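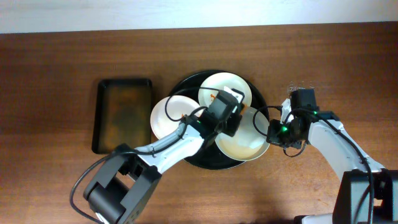 Questions and answers for staff: the clearing arms at Birnano

Birnano runs the dining rooms and dish room at the Porkirel site, and from September 3, 2019 part of the table clearing is being done by pairs of robot arms. Most of the questions we have had are from people who clear tables now, so we are starting with the work itself. A pair of arms is mounted at one side of the table, and the two reach in toward each other to handle dirty dishes. Plates reach them the way they reach you: three white ones on a round black tray, a couple of them hanging over the rim, with orange-brown food left on them and a scrap of something white. The arms are expected to cope with that.

What jobs are the arms meant to do?

Lifting plates off trays and setting them in the rack. That is the whole list for this year. They do not carry racks to the dish room, run the machine, wipe tables or serve anyone.

Is anyone losing their job?

No. There are 91 people on the dining and dish room payroll and the plan keeps all of them. When somebody leaves, the post will be advertised as before until the agreement with staff is looked at again in May. Management has not promised anything past that date, and we would sooner say so here than have you hear it from someone else.

Will my hours change?

For most people, no. Five people on the late shift are moving from clearing to the dish room, and all of them have been spoken to already. Their hours and pay grade stay the same. If your start time has to move, you get two weeks' notice in writing.

Who looks after the arms during a shift?

Each shift has one named attendant. The attendant starts the arms, clears jams, and hands over to the next shift. Tianyou Lü is training the first attendants. It is a paid role with a small hourly supplement, and you can give it up and go back to your old duties if it doesn't suit you.

Do I need to stack plates differently for them?

A little. Please don't put bowls on top of plates, and take cutlery off before the tray goes on the table. Plates that overlap or sit crooked are fine. Napkins should come off if you have a hand free – paper goes into the rack with the plate otherwise and ends up in the machine filter.

What about the rectangular trays?

Leave them to one side of the round tray with a gap between the two. The arms do not pick them up, and people will go on clearing them by hand. Don't rest one against the round tray. Anything with liquid in it should be emptied by a person first.

Is it safe to reach in while they are working?

No. Press the stop button first and wait until both arms are still. A green light on a gripper means it has power. It does not mean it is safe to put your hand there. The cables along the arms should not be pulled or used to move an arm out of the way.

What if they drop or break something?

Press stop, sweep up as you would now, and write it in the breakage book with "arms" in the last column. Breakages by the arms are not charged to a person or a shift.

How fast are they?

Slower than you. In the trial at our Flindine site they cleared 335 plates on their best day, which an experienced clearer gets through well before the end of lunch. Yanling Ren, who supervised the trial, found they helped most in the long quiet part of the afternoon, when one person is left on the floor and dishes keep coming in small lots.

Are we being recorded?

The arms use cameras pointed at the tabletop. The pictures are used by Peeters, the firm that maintains the arms, to find faults. They may not be used for timekeeping or discipline – this is in the signed agreement, section 2, and your representative has a copy.

I have wrist trouble. Can I ask for less lifting?

Yes. Speak to Sylvie MacDonald in the staff office. Several people asked for this before the arms were ordered, and requests from anyone with a doctor's note are dealt with first.

Can I say no to the attendant role?

Yes, and you don't have to give a reason.

Who do I ask if my question isn't here?

Neville Sowerby for anything about shifts or pay. Dennis Laizer is the staff representative and can be asked anything you would prefer not to take to a manager. Written questions can go in the box by the time clock, with or without a name, and the answers will be added to this page.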